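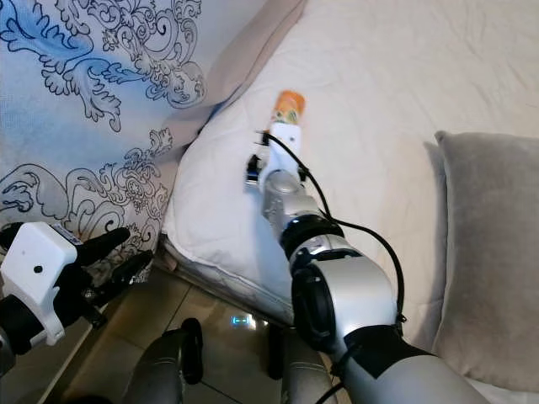
十月，换被子的一天

早上醒来鼻子是凉的，别的地方都热，说明夏被到头了。窗户开着一条缝，外面有人在扫叶子，扫一下停一下，听着像在跟叶子讲道理。我在床上躺到闹钟响第三遍，终于承认今天得把卧室收拾了。这件事在本子上已经抄了两页，每天往后挪一格，字越写越小。

先说床头。住进来这么久，我还没有在日记里正经写过它，大概是怕一写就得表态。淡得发白的蓝底子，上面全是深深浅浅的蓝色卷草，叶子卷着叶子，花卷着花，巴洛克到了极点，边上一道米灰色的滚边，算是给这场热闹拉了条警戒线。第一次来看房的时候，Ute Bauerfeind站在门口等我开口。我说，很有个性。她说，是的，很贵。之后我们就签了合同。

合同附件里这块床头单独占一行，写的是“布面，蓝色，状态良好”。浴缸都没有单独占一行。

妈妈视频的时候看见它，问我是不是住进了酒店。我说哪家酒店。她想了想，说就是那种早餐里有凉掉的炒蛋的酒店。我觉得这是目前为止最准确的评价。

搬床

要吸床底就得把床往外拉。床不算大，脾气不小，轮子据说是有的，我趴下去找过，只找到一个橡胶垫和一枚不知道哪国的硬币。地砖又亮又滑，按理说应该好推，结果滑的是我，床很稳。穿着袜子推了几下，床没动，我自己退到了衣柜跟前，跟一扇柜门碰了背。换了拖鞋再来，总算拉出来一拃宽，够吸尘器的扁嘴伸进去。

床底下的东西：一只春天报过失踪的耳塞，半张Misholm的车票，一支圆珠笔，还有一大团灰，完整得让人不忍心下手。车票让我站着想了一会儿。那趟去Misholm是为了看海，到了以后下雨，在车站对面的面包店坐了一个下午，吃了两个罂粟籽卷，回来跟所有人说海很美。票背面有我写的字，“买灯泡”。灯泡至今没有买。走廊那盏还是黑的，晚上去厕所全靠记忆。

地砖拖了两遍。这种暖米色的砖，脏的时候看不出来，干净的时候也看不出来，唯一会报告情况的是砖缝。砖缝颜色深了，就是该拖了；拖完颜色还是深，就是该认了。房东推荐过一种专门刷缝的膏，叫什么忘了，说每个月刷一次，跪着刷，会有成就感。我相信她。

它亮倒是真亮，什么光都接得住，拖完以后连一小点青色的光都能在上面映出来，清清楚楚。我要是有这个反光能力，早就不用化妆了。

关于枕头

白枕头拍松了，靠着床头立起来。它鼓得很，肚子往外坠，一副刚吃完席的样子。

买它的过程我想记一下，免得以后再犯。去年冬天脖子疼，去Dreßler看枕头，店员让我躺到样品床上，说要观察我的颈椎。我穿着大衣躺在商场二楼，旁边走过一家三口，小孩指着我问那个阿姨怎么了。店员观察了很久，说我适合最贵的那个。我说有没有第二适合的。她不太高兴，还是给我拿了一个。现在这个就是第二适合的。脖子后来不疼了，不过那时候我也换了办公椅，所以功劳归谁一直没有定论，枕头和椅子都没有表示谦让。

它唯一的毛病是太蓬，睡的时候头先陷下去，过一会儿又被慢慢抬起来，半夜会梦见坐电梯。梦里总是停在十二楼，门开了，外面还是那块蓝色的床头。

灰色那个靠垫放在另一边。表面毛毛的，摸着舒服，也什么都粘，头发、线头、饼干渣，来者不拒。我拿粘毛滚筒滚了它半天，撕下来的纸可以当作我这个季度的生活报告。粘完了看，颜色好像浅了一点，也可能是心理作用。它本来是沙发上的，有一次我感冒拿来垫腰，从此就没有回去过。沙发上现在空着一个角，坐下去总觉得少个同事。

被子

冬被在衣柜最上面，压缩袋里。压缩袋是春天在Womis上买的，页面上写“真空，一年不漏”。打开柜门它自己先滚出来了，鼓鼓囊囊，没有一点真空过的样子。我检查了一下阀门，盖子没有拧紧，所以这笔账算在我头上，差评写了一半又删了。

套被套用的是网上那个“卷寿司”的办法。把被套翻过来铺平，被子铺在上面，从一头卷起来，再把口翻过去，抖开，就好了。视频里那位女士用时不到我叹一口气的时间，脸上还带着笑。我卷完以后得到了一条很结实的寿司，翻口的时候把自己的袖子也翻进去了。拆开，重来。第二次成功了一半，也就是被子的一半在里面。最后用的还是老办法，钻进去，两手各抓一个角，站起来往后退。邻居要是正好从对面看过来，看见的应该是一个白色的鬼在倒车。

以前在家里这是两个人的活。妈妈抓那头，我抓这头，喊一二三一起抖，她每次都抖得比我早，然后说我没有吃饭。那时候觉得这事烦透了，总盼着自己一个人住。现在一个人住了，抖被子的时候还是会在心里数一二三，数完也没人抢跑。

床铺好，白花花一片，上面还是有褶子。我用手抹了几下，褶子从左边走到右边，从右边走到床尾，在床尾集合。床单该熨，这我知道，熨斗在哪里我也知道，知道的事情已经够多了。

床垫的事也顺便交代。Melenura，房东买的，她每次提起都要连名带姓，好像它是她家一个出息的侄子。说明书我收在抽屉里，上面要求每个季度把床垫掉个头，并附了一张图，图上是两个笑着的人，腰都很直。我只有一个人，腰也不太直，试着转了一下，转到斜对角的时候卡住了，床垫横在那儿，人趴在床垫上，休息了一首歌的工夫。后来又把它转了回去。也就是说今天床垫完成了一次往返，起点和终点相同，过程是充实的。

有一点要承认，它睡着确实舒服。我曾经想照着给妈妈也买一张，上网看了价钱，妈妈那张旧的也挺好的。

小东西

收拾卧室最费时间的从来都是小东西。大件推一推就到位了，小东西一个个都要求面谈。

橙盖子的那个小瓶子又出现在床上。标签橙一块绿一块白一块，在这一片白和蓝里头扎眼得很，照理不应该找不到，可我上个星期找它找得把厨房的抽屉都倒出来了。给它定过的住址包括床头柜、浴室架子、玄关的碗，还有一个专门为它买的小盘子。小盘子现在放着钥匙。它没有一天按登记地址居住。我今天给它下了最后通牒，以后住浴室架子第二层，左边，挨着棉签。晚上写到这里去看了一眼，还在。先不夸它。

床头柜上那摞书也理了。最下面那本是年初立志要看的，书签夹在第十二页，书签本身倒是很好看。中间几本都是别人推荐的，推荐的人后来见面都没有问过，大家彼此放过。最上面是本菜谱，睡前看，看完会饿，饿了就睡不着，睡不着就继续看。把菜谱挪到了厨房。估计两天之内会回来。

眼镜布找到三块，眼镜盒一个没有。护手霜只剩一个尾巴，我剪开又用了一次，手是香的，心里是寒酸的。

充电线理顺了，用一根面包袋上的扎带捆着。写下来显得没什么，当时很得意，站在那儿欣赏了一会儿。

中间吃了个饭

站着吃的，面包夹奶酪，外加一个有点软的番茄。原计划是煮面，水都烧上了，想起来锅里泡着昨天的燕麦，另一个锅的盖子不知道去哪了，于是那壶水变成了茶。喝茶的时候坐在床沿上，刚铺好的床，坐出一个坑，又得起来抹。后来坐地上了。地砖凉，坐久了人会变得很清醒，清醒以后就想起来一堆没有回的邮件。

从地上看那块床头，比平时高得多，花纹一层一层往上爬，看久了会动。我找到过一片长得像鹅的叶子，在靠滚边的地方，脖子弯着，嘴张着。上次朋友来我指给她看，她说看不出来，她看见的是一个生气的主教。从那以后我也只能看见主教了。今天想把鹅找回来，歪着头试了各种角度，没有成功。

床头的账

下午Ute Bauerfeind来敲门，送走廊窗户的钥匙。她很少进屋，今天往里探了一下，说，哦，你在打扫。语气像在说，哦，你会弹琴。

我趁着地是干净的，请她进来看看。她穿过整个卧室，地没看，被子没看，径直走到床头跟前，用手指沿着滚边摸了一遍。我跟在后面，像个等成绩的学生。她说这块布是她自己选的，在店里翻样册翻了一个下午，她先生坐在旁边睡着了。后来师傅来量尺寸，问她确定吗，她说确定，师傅又去问她先生，她先生说，您问她。光是重新包这一次面就花了147欧，她说，还不算滚边。我问滚边多少钱。她看了我一眼，说，滚边是后来的事。

这句话我想了一晚上。滚边是后来的事。听上去像一本家族小说的第二卷。

她又说，这种布不能用湿布擦，不能用刷子刷，不能晒。我问那怎么清洁。她说，小心一点。

走之前她看了看枕头，说这个枕头很好，在哪里买的。我说Dreßler，第二适合的。她点点头，好像完全听懂了。

送走她以后我拿吸尘器换了个软刷头，隔着一点距离，对着床头虚虚地吸了一遍。没有碰到它。我觉得双方都很体面。

晚上

床推回去的时候又出了一点状况，推歪了，跟墙不平行。从门口看很明显，躺在上面就看不出来，所以我选择躺在上面。

新铺的被子有柜子味，木头混着一点去年的薰衣草包。去年的薰衣草包今年闻着像茶叶。膝盖上青了一块，想不起来是撞的哪里，候选的地方太多。窗户关上了，叶子还在下，明天早上那个人又得跟它们重新讲一遍道理。

明天：买灯泡（真的买）。把夏被拿去洗，洗衣房要带硬币，床底下那枚可以试试。压缩袋阀门拧紧。给妈妈打电话，告诉她被子套好了，别提鬼倒车的事，她会说我没有吃饭。

刚才翻身，枕头把我抬起来了一点。十一点多，还没到十二楼。

又想起来，那只耳塞洗了晾在浴室，另一只不知道什么时候丢的，当初好像是因为找不到这一只，就把那一只扔了。

关灯。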